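4 Setting up the utensil holder

The Cistora is sold as a one-minute job. It takes longer if you want it to stand straight, and the leaflet in the box skips most of what matters. This section replaces it. Sections 1 to 3 cover the dish rack and the drip mat and can be read separately.

4.1 Before you start

Choose a spot on the countertop first. The box shows the holder in a corner behind the stove. We do not recommend this. Silicone heads put up with heat fairly well, but handles and trays get greasy fast next to a burner, and you will be reaching across hot pans for a spatula.

Caution: Keep the holder clear of wall sockets and of any cord plugged into them. Tools that go back damp will drip, whatever the box says about "dry storage."

Wipe the counter and let it dry. Crumbs under the wire legs are the usual cause of wobble, and people tend to blame the holder.

4.2 Assembly

1. Stand the wire frame on the counter and press down on each end in turn. If it rocks, bend the lower rail gently by hand until it stops. Do not use pliers.

2. Set the top tray on the frame. It should sit flat all the way along. The leaflet mentions a click. We have put together 19 of these and heard it on 2, so do not wait for it.

3. Lower a container through an outer opening until its edge rests on the tray. Do the same on the other side.

4. Fit the insert into one of the containers if you plan to keep small tools there. It narrows the opening a little. Whether that is worth having is a matter of taste, and plenty of kitchens manage without it.

Note: You do not have to fill every opening. A third container is sold separately under the Grestik name. Try living with two before you pay for it.

4.3 Loading

5. Put tools in with the handles down and the heads up. Wide heads go toward the outside so they lean away from the rest.

6. Start with the tools you use every day and stop there. The claim that the holder "organizes the whole drawer" should be ignored. A drawer holds far more than this does, and half of what is in it does not deserve a place on the counter.

A spatula, a basting brush and a whisk will share one container without much trouble, as they do in the left-hand opening here. The middle opening has been left without a container, and the right-hand one has the insert in place.

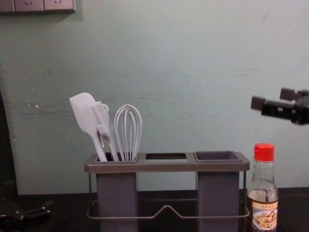

7. Pull out each tool once, using one hand. If its neighbor comes up with it, move one of them to another container.

Caution: No knives. The containers are deep, and you cannot see a blade once it is in there.

4.4 Cleaning

Lift out the containers and empty them every Sunday, or whatever day you will remember. Water collects at the bottom, and it smells before you see it. Wash by hand with dish soap and dry the wire with a towel. Cernham calls the finish rustproof and quotes 1,000 wash cycles. We have not tested that and would not lean on it.

Replacement containers and inserts are listed under Spare Parts in Section 9.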